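Hardcover binding

Hardcover binding, also called case binding, is a method of making books in which a sewn or glued block of pages is fixed inside a separately made rigid cover. The cover is known as the case. It is the usual format for reference works, library editions and books meant for long use, and costs more to produce than paperback binding.

Structure

A hardcover book has two main parts, the text block and the case. The text block is made up of folded groups of sheets called signatures, commonly of 16 or 32 pages. The case consists of two boards and a spine strip joined by a covering of cloth, paper or leather. Endpapers, one leaf of which is pasted to each board, connect the two parts.

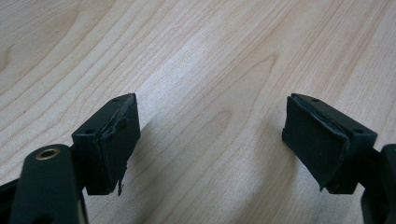

What holds the pages of a hardcover together?
Thread or adhesive, depending on the grade of the book. In sewn bindings, thread passes through the fold of each signature and links it to the next. In adhesive bindings the folds are trimmed off and the single leaves are glued along the spine.

Grain direction

Paper and board both have a grain, set by the direction in which the fibres lie after manufacture. Binders align the grain of all materials parallel to the spine. Paper expands mainly across the grain as it takes up moisture, so a book made with the grain running the wrong way tends to cockle near the spine and opens stiffly. The standard test is to bend a sheet lightly in each direction; it bends more easily when the fold lies along the grain.

Trimming and edges

After sewing and gluing, the text block is trimmed on the head, tail and fore-edge. The three trimmed sides may be left plain, sprinkled with colour, or gilded. A rounded spine gives the fore-edge a matching hollow curve. Flat-backed books have a square fore-edge, which in thick volumes can sag forward over time if the book is stored upright without support.
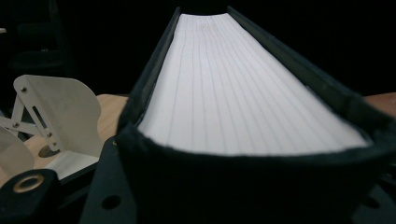
Casing in

Casing in is the step in which the text block is pasted into the case. The endpapers are coated with adhesive, the case is closed over them, and the book is pressed until dry. The Bokent workshop manual, a trade handbook of 207 pages, recommends a pressing time of 20 hours for heavy volumes. Grooves along the joints are formed during pressing and allow the boards to swing open. 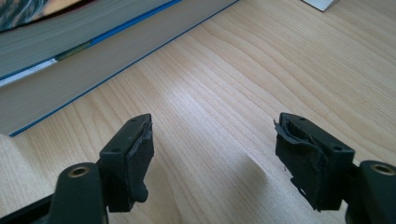 Hand binding needs little space, and most of the work can be done on an ordinary table. The Fladero bindery course lists a bone folder, awl, needles, linen thread, steel rule and press boards as its basic kit. A pale wooden desk with long, wavy grain lines like these is a suitable surface, provided a cutting mat is laid over it before any trimming. Paste should be kept to one side on waste paper, and the waste sheet changed after each pasting.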